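Adton社 部品倉庫見学記

2019年11月27日、Adton社の部品倉庫を見学した。目的は小口部品の入出庫と棚卸の手順の確認である。案内はAnnelies Mösli氏。倉庫は2階建てで、上階が小物、下階が長尺物と梱包材に割り当てられている。

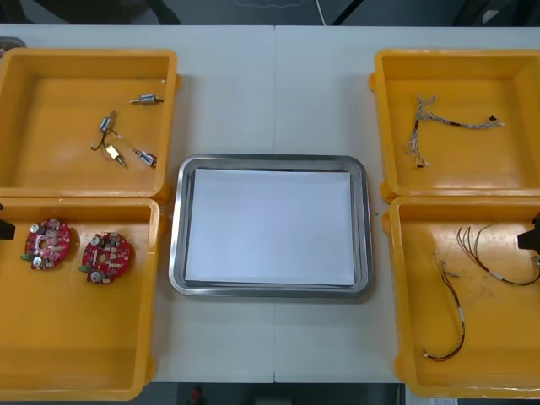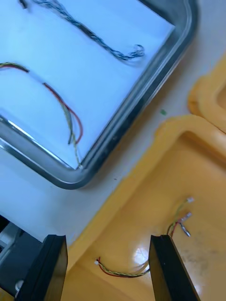

白い紙を敷いたステンレスのトレイ。

棚卸の周期は全品年1回だったが、7月から品目を3区分し、動きの多い区分のみ毎月実施に改めたという。Beat Schwaiger氏によれば、周期を短くしても帳簿との差異はすぐには減らず、むしろ返品の計上日をそろえたことのほうが効いたとのことだった。返品は従来、受領日と検品日のどちらで計上するかが担当ごとに異なっていた。現在は検品日に統一されている。

棚番は通路、列、段の順に表記する。欠番は再利用しない。出庫票は2枚複写で、1枚を棚側に残し、翌朝に照合する。所要時間は20分前後と聞いた。

下階は改装中で、通路からの見学のみ。梱包材の発注点は季節ごとに見直しているが、算定式は非公開とのこと。質疑では仕入先Fahyの納期変動が話題になり、安全在庫の設定値については後日回答をもらうことになった。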